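How to Run a Cover Board Survey for Snakes and Lizards

Cover boards are one of the cheapest ways to find out which reptiles and amphibians live on a piece of ground. You lay flat objects on the soil, leave them alone, and come back on a schedule to see what has moved in underneath. The method below is the one we use on the Wutlow tract, a mix of old pasture and open pine with a small creek on the north side. It should work on most sites of that kind with little change.

Before you start

Get written permission from the landowner. In most states you also need a permit from the wildlife agency if you plan to handle anything, and sometimes even if you only plan to lift boards and look. Apply early. Ours was filed in January and came back just in time for the spring season.

Find out which venomous species occur in your county and learn to recognize them, including the young ones. If anyone on the crew can't do that yet, they keep the notes and someone else lifts.

What you need

Boards, half plywood and half corrugated metal, cut to two feet by four feet
Numbered metal tags and short screws
A GPS unit or phone app that stores waypoints
A snake hook or a potato rake with a long handle
Leather gloves, tall boots
A soil thermometer
Data sheets on waterproof paper, pencils
A ruler and a spring scale, if your permit covers measuring

Use untreated wood. Metal warms faster in the morning and tends to draw snakes in cool weather. Plywood holds moisture and does better for skinks, toads and salamanders later in the year. Putting one of each at every station lets you compare them.

Laying out the stations

Walk the site first with a map and mark the habitat edges. Most of our captures come within a few yards of an edge, usually where tall grass meets trees. It is tempting to put every board there, but if you want to say anything about habitat use you need stations in the interior of each type as well.

We set stations in straight lines, called transects, and space them evenly. The Pludau transect follows the creek and the Huet transect crosses the old pasture. Name yours after something on the map so that nobody confuses them in the field.

At each station, scrape away thick litter and stiff stems so the board lies close to the ground, but leave a few low spots. An animal needs a gap to get in. Screw a tag to the top of each board, near a corner, and store the waypoint under the same number. Put the two boards side by side with a foot between them.

Then leave them. New boards rarely produce much in the first weeks. The soil under them has to settle, the grass has to die back, and ants, crickets and voles have to move in. Boards set out in fall are usually ready by spring.

Checking the boards

Check each transect once a week in the active season. More often than that and the animals start to abandon the boards. Mornings are best in warm months, when the metal is warm but not hot. By noon in July you will find nothing under it.

1. Write down the date, start time, air temperature and cloud cover before you lift the first board.
2. Stand behind the board and lift the far edge toward you with the hook, so the board stays between you and whatever is underneath. Never put your fingers under an edge.
3. Look for a few seconds before you move. Small snakes lie still and are easy to miss in dead grass.
4. Call out the species and number to the person with the data sheet. If you are not sure, say so and record it as unknown.
5. Take the soil temperature under the board, in the middle.
6. Move any animal to the side, lower the board, and let the animal crawl back under by itself. Dropping a board on top of a snake can kill it.
7. Record empty boards as zeros. A blank line and a zero do not mean the same thing.

Cleaning and storing gear

Snake fungal disease and chytrid can both travel on equipment. Brush the mud off boots, hooks and gloves before you leave the site, then disinfect them, following the label for mixing and contact time, and rinse well. Keep one set of gloves per site if you can afford it.
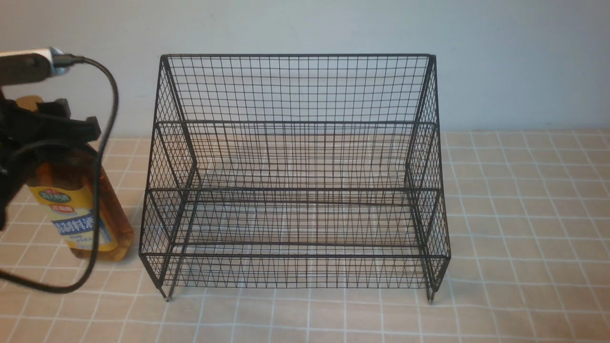 Drying matters as much as the disinfectant. Gloves left in a heap stay damp inside for days, and a wet ruler or thermometer case will grow mold in a closed bin. Spread everything out where air can reach it from underneath. A stepped wire rack with two shelves and an open grid works well for the small items, and on a tiled surface the drips wipe up easily. Boots can stand upside down on stakes outdoors.

Entering the data

Type up the sheets the same evening, while you can still read your own writing. We keep ours in Resero with one row per board per visit. Whatever program you use, give each row the board number, board type, date, soil temperature, species and count. Josiane Marchal, who keeps our database, checks every entry against the paper sheet before it is locked -- at last count there were 3227 rows, 209 of them with at least one animal. That is a normal rate for this method, so do not be discouraged by a morning of zeros.

Keep the paper sheets.

Page last updated 16/05/2022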